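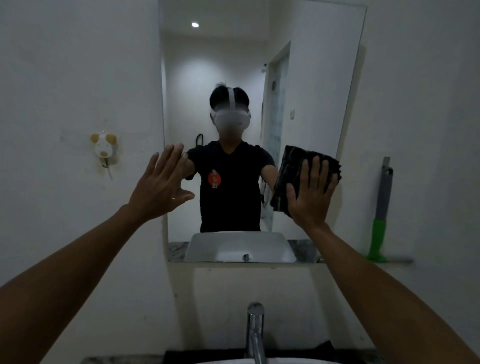 Hondiven Capture Kit: Purchase Review for Household Task Recording

Reviewed by Ruoxi Tang. Published 2022-11-30.

The Hondiven Capture Kit is a head-worn recording package sold to groups that train household robots from human demonstrations. It records the wearer's view and estimates hand pose from the same cameras. Gloves and wrist markers are not required. We bought one kit in July as a cheaper route to cleaning data than teleoperating an arm, and this review covers what it cost to run, where it performed well, and what a second buyer should put in the budget.

What is in the package

The kit contains the headset, a top strap, two batteries, a charging dock, a storage drive and one seat of the export software. The list price is $3,000. It does not include a spare face pad. If more than one person will wear the headset, order pads at the same time. Ours arrived three weeks after the headset, and until then the operators had to share one.

Setup and calibration

Initial setup took most of an afternoon. Calibration is repeated for each wearer and asks for both hands to be held open in front of the face, then closed, then turned over. Živko Ivanov did the setup and wrote a one-page sheet for the other operators, which has been more useful than the printed manual. The manual assumes a large, evenly lit room and says little about small ones.

Recording in bathrooms

Our task list is mostly wiping: counters, sinks, taps, mirrors, shower glass. We ended the trial with 2,034 usable clips. Export rejected around 200 more, and mirror wiping accounted for a large share of those.

The cause is simple. With a mirror in view, the cameras see the operator's hands and a second pair in the glass, close together when the palm is near the surface. The tracker sometimes assigns a label to the reflected hand and keeps it for several seconds. It recovers when the real hand moves clear of its reflection. A dark cloth held under the fingers also reduces the number of visible joints, and the estimate for that hand is noticeably less steady than for an open hand.
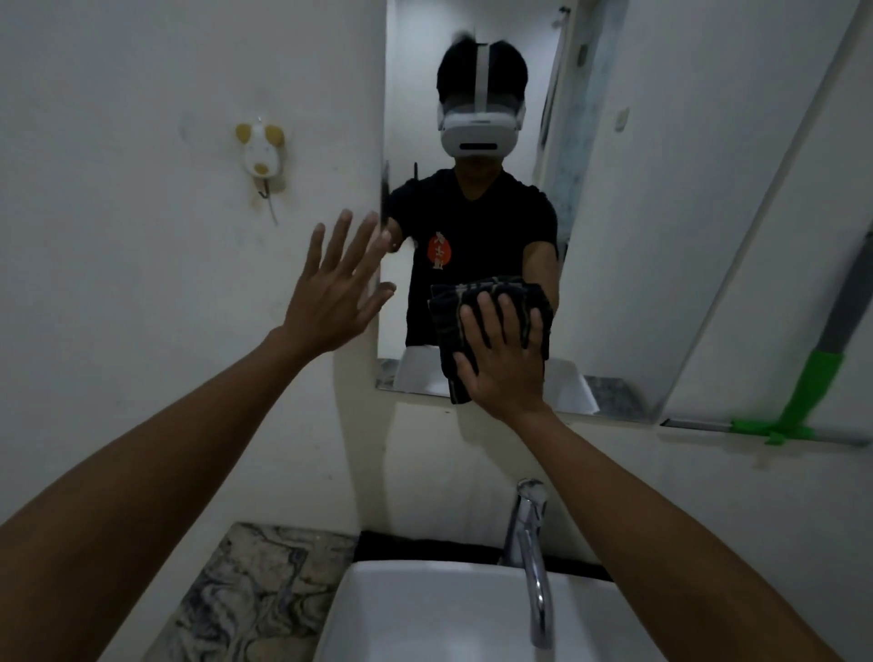
Mirror wiping, right hand on the folded cloth, left hand open at the edge of the glass.

Firmware released during the trial added a "reflective surface" option. It reduces label swaps and increases export time. We leave it off for counters and turn it on for mirrors and shower glass.

A mirror also records the operator. Faces are partly covered by the headset, but clothing, logos and the room behind are captured. Morenike Onuoha handles our consent forms and had to add a paragraph for this. Plan for the review time if your data leaves the building.

Costs beyond the list price

Additional software seats are $200 each per year. We needed one. Storage was the larger item: the supplied drive filled faster than the sales sheet suggests, and we moved to our own server before the end of the first month. Operator hours remain the largest line by a wide margin and should be estimated first.

Alternatives

We borrowed a Dremton chest rig for one week. It is lighter and more comfortable over a long session, but the view sits too low for work above a sink, and hands raised to a mirror often leave the picture. For floor and low-cabinet tasks I would choose the Dremton.

Verdict

Recommended for counter, sink and general wiping work. Acceptable for mirrors if the budget allows for rejected clips and manual checking of hand labels. Ask Hondiven for a trial export from your own rooms before ordering more than one kit.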